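About Rilik
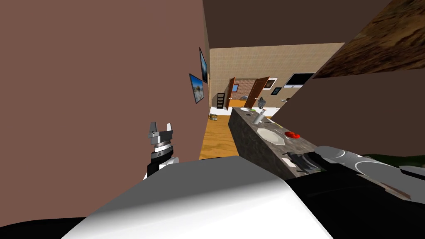 Rilik writes and tests control software for two-armed robots that work in people's homes. We are a team of 12, based in Zarncombe, and most of our testing is done in simulated houses before any code goes near a real kitchen.

Ingeborg Mösli started the company after several years in lift maintenance. Amos Nakamura joined to build the simulator and now runs all of our testing. Our customers are mainly care providers and the firms that supply them.

People who find this page have often heard about the Tambunan fault, so we set it out below.

What went wrong

In October one of our robots was on trial at Tambunan, a supported living house. It was clearing a worktop when it lost contact with its left wrist sensor. The software should have stopped both arms. It stopped the left arm only. The right arm carried on with its last instruction for 3 seconds, pushed a mixing bowl off the worktop and pressed against a cupboard door until the force limit cut in.

A member of staff was in the room, on the other side of the worktop. She was not hurt. The door was cracked and we paid for a new one. We ended the trial that afternoon and told our other customers the next morning.

The cause

Each arm had its own stop signal. A third signal was meant to join the two, and an update we had sent out 2 weeks earlier left it switched off. Our tests did not catch this. We had tested a lost sensor on each arm, but always with the other arm at rest.

What we changed

There is now one stop signal for the whole robot, and it cannot be switched off by an update. Amos rebuilt the test set, which we call Druvia. It runs sensor faults in 20 simulated homes with both arms moving, over worktops and sinks and in narrow hallways. An update that fails in any home is not released.

We also changed who signs off a release. Ingeborg used to do it alone. It now takes her and an engineer who did not work on the update.

The full fault report was finished on 27th December and goes to anyone who asks for it. Trials in occupied homes have not restarted. When they do, the date will be posted on this page.

Reporting a fault

If you use a Rilik system and it does something you did not expect, press the red stop button, leave the robot where it is and ring the Zarncombe office. Please do not restart it before you have spoken to us, as a restart clears part of the log.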